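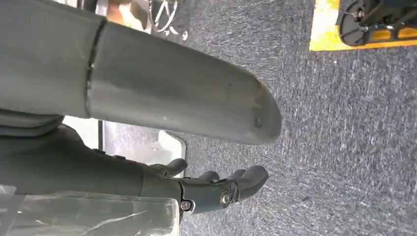 Vemo Opens Side-by-Side Trials of Robot Hands and Plate Grippers for Desk Work

February 2019

Vemo has begun a bench program that compares multi-fingered robot hands with simpler gripper plates on small office items. The program is run jointly with Gorkeck, which supplies the control software, and will continue until October.

The trials use the kind of objects found on most desks, such as cards, folded paper and small flat devices. Items are picked up from the tabletop or from a box with open compartments, held, and set down again. Each combination of hand and controller goes through 655 attempts. An attempt is stopped after 90 seconds and logged as a miss if the item has not been released in the right place.

Two control methods are being tested. In the first, the arm follows a recorded path and the operator only starts and stops it from a laptop. In the second, called Sqalli, the operator corrects the grasp while the arm is moving.

Thin items are the main subject of the first round. A card lying flat gives a finger very little to close on, and the hand often needs a second try at an edge. Once the card is up, the fingers have to hold it without bending it.

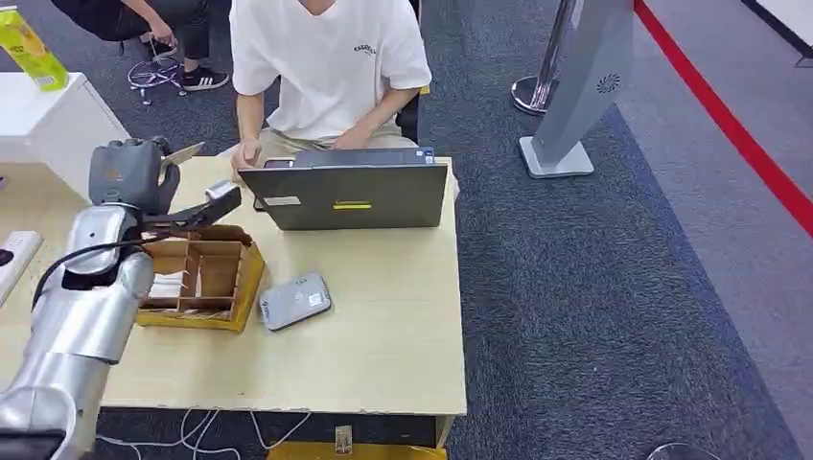 Lakmal Debnath said the first round had already changed his mind about finger pads. He had expected the softest pad to do best on cards, but it dragged on the desk and slowed the approach. A slightly firmer pad is now fitted for all card work, and the soft one is kept for folded paper.

Camera placement is part of the comparison as well. Views from near the wrist are recorded along with a higher view of the desk, and operators are asked to finish the same task with one view or the other. The wrist view helps in the last part of the reach. It is less useful for finding the item in the first place, and the hand itself can take up much of the picture.
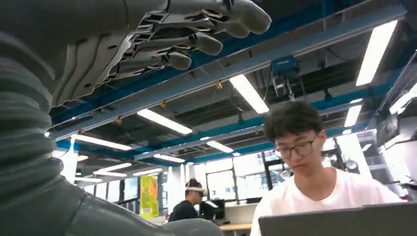

What Will Be Published

Vemo will release the attempt logs, the pad drawings and the controller settings at the end of the program. Results will be listed by item, with no overall score. Four item groups are planned: cards, folded paper, flat devices and pens. Video will be available on request to research groups and integrators.
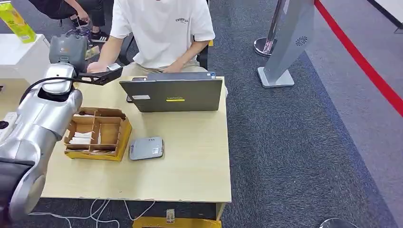 Gorkeck is writing the test procedure so that other shops can repeat it without special furniture. An ordinary pale table is enough. The compartment organizer is cardboard, its cells differ in size, and it sits to one side with the arm close by, so the gripper plate must reach out over the table for anything placed farther along. Shops that use a different box should record the size of each cell before starting.

A second round, using a lighter wrist from Umard, is planned once the card and paper results have been checked. Companies that want an item added to the list may write to the Vemo trials desk.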